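About Storureck

Most company pages tell you the firm was founded on passion. Storureck was founded on a bad invoice. We had paid a consultant to tell us our warehouse was "underperforming," and the report ran to 209 pages without saying which shelf was the problem. We figured smaller businesses deserved something shorter.

So we review other people's supply contracts. Freight, storage, packaging, equipment leases. We read the whole thing, including the parts in gray type, and we tell you what you are paying for and whether you need it.

What we don't believe

We don't believe in savings promised before anyone has opened the file. We don't believe a dashboard fixes a bad agreement, and we have doubts about any vendor who calls a price increase an "alignment." We are also wary of our own trade. Plenty of reviews end with a recommendation to buy more reviews. Ours end with a list, and sometimes the list says to leave things alone. 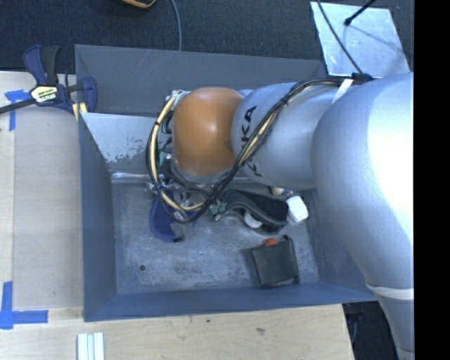

How we charge

A flat fee, agreed on before we start. We take no cut of what you save, as that arrangement tends to produce very creative math. A standard review takes 12 working days. Long leases can take longer, and we'll say so at the start.

To date we have read 2,165 contracts for 878 clients. Those numbers don't prove we were right every time – ask for references and call them.

Brurkska and Iltix

Brurkska is our archive of clause types, in plain words, free to read. Iltix was our attempt at software that did the reading for us. It missed too many renewal dates, so we shut it down in December and went back to doing it by hand.

Where to find us

Second floor, Alcaraz Building, side entrance. The front door sticks. Weekdays only, and please send the contract before you visit.

Page last updated 8/13/21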